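Bottled or plumbed-in water cooler for a small rented office?

Asked in Small Business > Premises and Fitout
Tags: water cooler, plumbing, rental, running costs

tilt_and_pour

We rent the upstairs half of a building in an older shopping strip. It's an accounting and bookkeeping practice with clients in and out most of the day, more of them from July to October. There is a kitchenette at the back with a sink and a small hot water unit under it, and the waiting area is at the front, up against the street windows. The two are separated by a corridor and my office.

At the moment we have a Dritton freestanding cooler in the waiting area that takes the large upturned bottles. It came with a contract when we moved in. The contract is up in April and I'd like to work out what to do before it rolls over.

Things I don't like about it:

Last year we spent $641 on bottles and rental together, which seems a lot for water.

The bottles come up a narrow staircase. The delivery driver used to bring them to the kitchenette, but the new arrangement is that they are left inside the street door. Two of us can lift them. One of those two has just had shoulder surgery.

Full and empty bottles have to be stored somewhere, and that somewhere is currently the corridor. The building manager has mentioned this twice.

Things I do like: the water is cold, clients use it, and when it breaks down someone else has to come and fix it.

I've had one quote for a plumbed-in unit, a Prindano, and the plumber wanted $437 to run a line, on top of the cost of the machine. That was for putting it in the kitchenette. He said the waiting area would be "a different job" and didn't give a price. The tap water here is fine to drink but tastes of chlorine in summer.

So has anybody made this change in a rented place? Is it worth it, and what did you have to get from the landlord? I'd also like to know if there is something in between that I haven't thought of. I'm not interested in a hot and cold unit, we have a kettle.

gumboot_ledger

Get the plumbed one. You will never go back to bottles. We did it years ago and the only thing I think about is the filter. Ask for a different plumber though, ours was much cheaper than that.

Corridor B

I look after three small tenancies for the company I work for, and two of them have gone from bottles to mains. The third is still on bottles for reasons I'll get to. I'll go through it in the order I'd deal with it.

Lease first. Read what yours says about alterations. In most of the commercial leases I have seen, anything that connects to the building's plumbing counts as an alteration even when it's a quarter-inch line off the cold tap. You want written consent before the plumber comes, and you want the consent to say what happens when you leave. For one of ours the landlord was happy for the line to be capped and left. For the other we had to agree to remove it and patch the cupboard. Neither was difficult, but the second one took six weeks to get signed, so if your contract finishes in April I would send the email now.

Tell your insurer as well. A slow leak on an upper floor ends up in the ceiling of the shop below. Ours didn't change the premium but they did want a licensed plumber's certificate and a leak stop valve fitted. The valve is a small thing that shuts off the line when it gets wet underneath. Ask whether the $437 includes one. If it does, and it includes a pressure limiting valve, that quote isn't outrageous for an older building. The person above may well have paid less, but it depends a lot on what is under the sink and whether the existing isolation tap still turns.

Position next. Your plumber is right that the waiting area is a different job. The water line itself is thin and can go along a skirting or through the ceiling space, but every metre of it is a metre that can leak, and if it runs through the ceiling you won't see it. Some units also need a drain for the drip tray. Plenty don't, they just have a tray you empty, and for a waiting room that's what you'd choose.

What we did at the smaller tenancy was put the cooler in the kitchenette and stop trying to have one out the front. There's a jug and glasses on the side table and whoever is at reception fills it in the morning and again after lunch. Clients who want cold water get cold water. It does mean glasses to wash, and some days the jug gets forgotten.

Running costs. Leaving out the machine, we pay for a filter change every six months and a sanitise once a year. The Prindano filters only come from their own agents, so get that price before you sign anything. The other unit we have is a Sriwong and takes a standard cartridge that you can buy anywhere. It's noisier. The compressor cuts in with a bit of a thump, and I wouldn't put it beside a desk. For the Sriwong we paid $293 last year for everything, both cartridges and the service visit. Compare that with your $641 and you can see how long it takes to pay back the plumbing. The machine itself you'd have to add in, and I'd buy it outright. The rental agreements I was shown ran for five years and had an exit fee that made me put the pen down.

Don't skip the sanitise. People think a filter takes care of everything, but it takes the chlorine out, and after that there's nothing in the tank to stop things growing. A unit that has sat over the Christmas shutdown should be flushed properly before anyone drinks from it. The manual will say how many litres. We put a note on the tap when we come back and take it off when it's been done.

The tenancy that is still on bottles is there for one reason. The landlord wants the building back within eighteen months and there was no point paying for a line. If your lease has less than two years to run and you aren't sure about renewing, I'd stay put as well, and argue about the delivery instead. Ask them to put "upstairs to kitchenette" on the order. It may have been dropped when they changed drivers and they may simply put it back. Smaller bottles are the other thing to ask about. They cost more per litre but one person can manage them.

Hope that's of use. If you can say how long is left on the lease, I could give you a straighter answer.

tilt_and_pour

Thanks, that is very useful. Just over three years left with an option. I hadn't thought about the insurer at all. I'll ask the plumber about both valves.

pilot_light_out

I'd go about it a third way, seeing that you asked for something in between. We have a bench-top unit with its own tank. You fill it from the tap by jug, it runs through a filter in the lid, and it chills the water below. No plumbing, no consent from the landlord, and you can put it anywhere there's a power point. Ours is a Nirnura but there are others much the same.

The good and the bad, after two summers:

It needs filling. On a hot day with a full waiting room that's three or four trips from the sink with a jug. In winter it's one. If nobody is going to own that job, don't buy one.

The first cup or two after filling are cool and no colder. It takes a good half hour to catch up. Fill it when you lock up and it's cold by morning.

The chlorine taste is gone. That was our main complaint too.

Put it on something solid at a height where a client in a wheelchair can reach the tap. Ours was on a filing cabinet to begin with and that was too high for a fair few people, my own mother included. A low table against the wall has worked better. Check where the water goes when someone overfills a cup – carpet doesn't like it, and neither did our power board, which is now on the wall behind.

Clean the tank out with the powder they sell, or ask the maker if you can use something else. Do it on the first of the month or you will forget. The lid filter is the cheap type and lasts about two months with us.

As for cups, we tried glasses and went back to paper. There's no dishwasher here and half the glasses came back with lipstick or toddler on them. Buy the plain paper ones by the carton. Some paper cups have a plastic lining and our council won't take those in the recycling, so check with yours before you put up a sign telling people which bin. And get a proper holder for them. If you leave the sleeve open on the table people put their fingers into the top one to pull it out, and by lunchtime there are cups on the floor. You can get the tube kind that screws to the side of a cooler, but check your lease on screws if you are thinking of the wall. A clear one that stands on the table does the job, and reception can see from the desk when it's getting low.
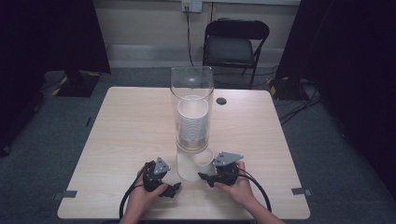
Related threads in Premises and Fitout

Landlord says no to a dishwasher, any way around it?
Who pays when the hot water unit fails in a shared kitchenette?
Carpet tiles or vinyl for a waiting area
Getting out of a coffee machine rental early
Stair access and deliveries: what can you ask a supplier to do?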